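Getting your kitchen ready for a week of job applications

4 min read
19 shares

Looking for work is mostly done at the kitchen table, whatever the careers websites think. I did three months of it in Esdale, applying to everyone from a seed merchant to a firm called Priltix whose advert never said what it made. These are the household habits that got me through.

Clear the table the night before. If you leave it until morning you will clean the oven instead, and your oven will look lovely in March when the rent is due.

Keep your interview shirt on its own hanger, ironed, away from the cooker. Mine spent a week on the kitchen door and went to Rebelo smelling of onions. I wasn't asked back.
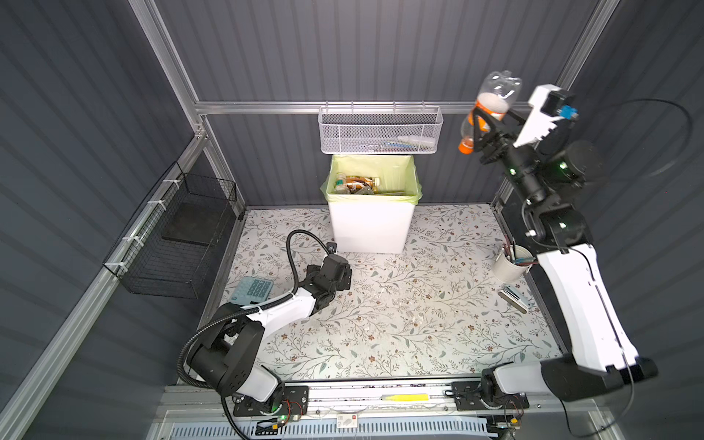
Cook one big pot of something at the start of the week. Lentils are cheap and don't mind being ignored while you rewrite the line about being a team player. Freeze it in single portions, labelled, or you'll thaw stewed apple for your tea like I did.

Put a tray by the door for post, keys and the folder with your certificates in it. My neighbour Nusrat Miah keeps hers in the bread bin and swears by it, though she did once hand over a crusty reference.

Print your CV before the ink runs low. Mine gave out at 10 at night, halfway down page two, so Flesness received a candidate who faded away after 3 years in retail.
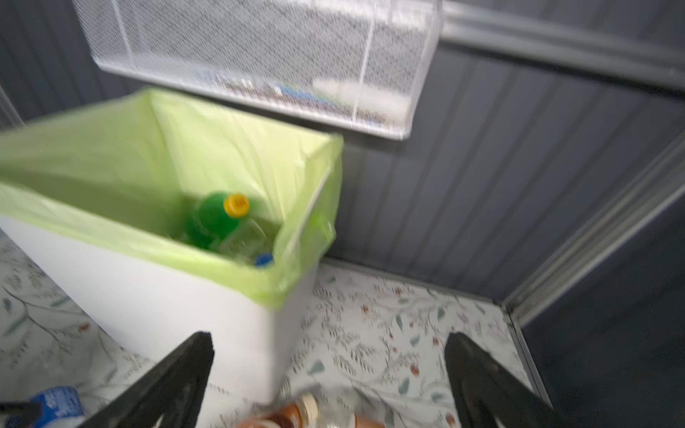

Take the bins out before a video call. You can't smell them down the line, but you'll sit there thinking about them while somebody asks where you see yourself in five years.

Wipe the laptop screen with a barely damp cloth, and switch it off first. Prop it on a couple of cookery books so the panel isn't looking up your nose.

Turn the washing machine off too. Mine started its spin just as I was explaining how calm I am under pressure.

200 comments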